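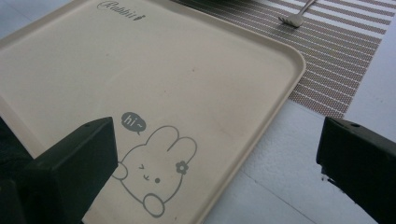 The rabbit tray, cream with gray lettering.

I have eaten dinner on the couch for most of my adult life, and I'd like to speak up for it. We own a table. It's a perfectly good one, it seats six if two of them are skinny, and on any given Monday it's holding up the mail, a bike helmet and whatever I meant to return to the store. Dinner happens in the other room, with our feet up.

My grandmother would have had something to say. In her house you sat down at five thirty with clean hands, and the TV was off, and if the phone rang it could ring. I loved those meals (she made a pot roast I still think about in the shower) but I also remember the one night a year the rules went out the window. When the big figure skating show was on, out came the folding stands from behind the door, and we ate grilled cheese in a row like passengers on a train. I thought it was the fanciest thing in the world!

So when I got my first apartment in Wetedard, a second-floor place over the Krishnan bakery with a kitchen the size of a coat closet, I didn't buy a table at all. I bought a tray. It cost 2 dollars at a yard sale and it had a crack in one corner, and I ate off it for years. Eggs, noodles, a whole Thanksgiving for one when the buses quit running in the snow. I wrote my taxes on it too.

A tray changes how you cook, by the way. Soup is brave. Anything you have to saw at with a knife is a bad idea, and peas are a commitment. What you want is a bowl with some weight to it and food that stays put: rice with something saucy on top, baked potatoes, meatballs, thick chili. I put a damp dish towel under the bowl, folded in half, and it doesn't slide an inch. Drinks go on the floor or the windowsill, never on the tray. I learned that with grape juice and a rug from Fliser that I was still paying off.

My other rule is a raised edge, even a little one. Flat boards look great in the store and then a meatball gets away from you. I also like a picture on mine, something silly to find when the plate gets lifted off. My sister thinks this is childish and uses a plain black one, and she's welcome to it.

People ask if we talk less this way. I think we talk more, if anything, side by side, with some baking contest muttering in the background and somebody's cold toes shoved under somebody's leg. The best talk I ever had with my dad was over canned ravioli during a rain delay on the old plaid sofa in Dasik. He still brings up the ravioli.

Tonight it's chili again, with too much cheese, and I've already called the good end of the couch.

By the Home Pages columnist | August
Last updated: Monday
Contact us | Copyright Home Pages, all rights reserved | Back to top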